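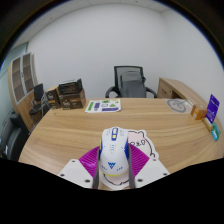
Slide 1: white mouse with the blue and yellow trim, pink mat, light wood desk

Home | Talks | Desk Notes | Sanna Evenings | Contact
Last updated: April

Okay, hi everybody! Leave slide 1 up while people find a seat.

So I've got 19 minutes tonight and I want to spend most of them on the stuff your hand touches all day long. We buy a nice chair, we fuss over the screen, and then we grab whatever mouse was in the drawer (guilty, for years).

Start with the mouse. I love the look of this one, with the dark blue strip down the front, that little yellow button, and the big bold W-ish emblem near the back. It's the long kind of body. Ask the room: who rests the whole palm, who uses fingertips? Wait for hands. Usually the palm people are louder.

Then the mat. Pink, cartoon shape, an ear, a tiny squiggly face. People laugh, fine, let them! My point is that a fun mat gives the mouse a home. At the end of the day the mouse goes back on the face and I'm done working.

Desk surface next. I like wavy grain, I think it's friendly, and I'd take it over plain white any day. Mention the Juster finish samples on the side table, and that they go back to Sundurden after the break.

Paper! See the green and purple sheet toward the back? One sheet is my limit. At the Storkik office we cleared 60 of them off four desks in a single afternoon and filled a whole recycling bin.

(Drink water. Skip the chair part if it's past 8:25.)

Homework: wipe your mouse tonight, and pick a spot for it. Then questions.

Comments (3)

deskmouse_fan: I'm a fingertip person and I felt very judged, great talk though

pilesofpaper: One sheet?? I have one pile

kb825: Could you post the chair part too? We ran out of time for it at Sanna.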